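Imprimir | Enviar por correo

Cubeta gris Dallstead: mucho catálogo para un cajón

Desconfío de cualquier recipiente que venga con folleto. El de la Dallstead promete un fondo «que se mantiene como el primer día» y cuesta 33 euros – bastante para algo que va a pasarse la vida recibiendo piezas. La compré en agosto, sin oferta.

A favor: las paredes inclinadas. Se mete la mano hasta el fondo sin pelearse con las esquinas y lo pequeño acaba rodando hacia el centro. Es una cubeta rectangular normal, gris, que combina con todo porque no combina con nada.

En contra, casi todo lo que promete el folleto. Loan Cao, que usa las Poketti de siempre, me avisó de que los fondos claros se rayan pronto, y no le hice caso.
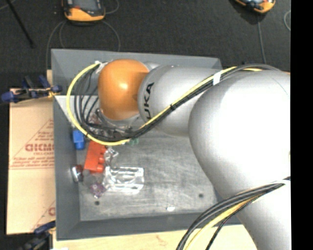

N.º 518 – pág. 33

El suelo está lleno de arañazos finos y manchas como de niebla. Para trabajar da igual. Para quien lea lo del primer día, no tanto. Tampoco me convence que no haya tapa a juego: el fabricante la anuncia «próximamente», palabra que en Dallstead dura años.

¿La recomiendo? A mitad de precio, sí. A 33 euros, esperaría.

Relacionados
Kurnine 600: cajas apilables que no apilan
MacRitchie, el organizador de 1,000 tornillos
Poketti, tres tamaños a prueba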